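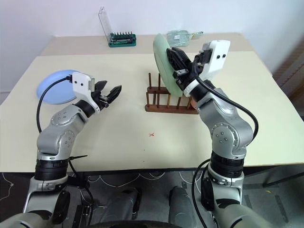 Tagged: Reading Groups, Book Loans

Bushra Minhas
Our reading group has chosen Skivberg for May. The library edition has 534 pages, and the paperback is shorter. May members use different editions?

Ľudovít Kollár
Yes. Please refer to passages by chapter – page numbers will not match. The paperback omits the author's preface.

Ngan-ling Choi
We did this with Indus and it was fine.

Li-hua Chien
Group loans are limited to 8 copies. Requests should be submitted about two weeks ahead.

This site uses cookies. Accept
Contact us | Back to top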